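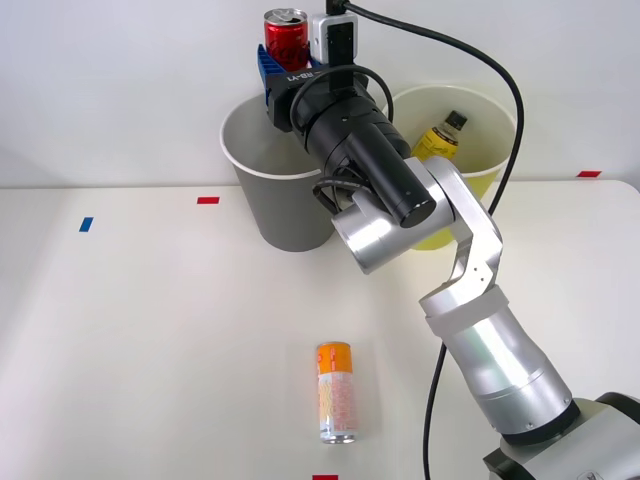 By Domenica Lüthi
Mon 29 March

Any laboratory that has set a robot to sort drinks containers will know the difficulty of comparing its results with those of the laboratory next door. One group reports a success when the can leaves the table. Another waits until the can is in the bin and the gripper has let go. Both figures are then quoted side by side, and the reader is left to guess.

The Canance guidelines on tabletop handling, now in their third draft, attempt to settle such matters. They apply to single-arm and two-arm machines working at a fixed table, and they were prepared with the help of test rooms at Sastetti and Schwaiger.

Much of the text concerns the table itself. Positions should be marked on the surface, and coloured tape is accepted for this purpose, as in the sorting set-up shown here, where red and blue strips lie on a plain white top. The colour code must be written down before the first trial and kept with the results. Where paper cups stand in for bins, as the grey and yellow ones do here, their size and place must be recorded as well.

A section on cables has drawn the most comment. Earlier drafts asked for every cable to be kept off the work surface. Several members objected that a camera or sensor carried at the wrist will usually need a lead of its own, and the present wording allows a cable to cross the table if its path is noted and it is checked before each run. Schwaiger has asked for a stricter rule and may raise the matter again in June.

On scoring, the guidelines are firm. A set of 200 trials is the least that may be reported under the Canance name. A container held over the correct bin counts for nothing until it has been released and has come to rest inside. Trials stopped by the operator are to be listed separately, with the reason given in plain words.

Comments on the draft may be sent to the Canance office until the June meeting.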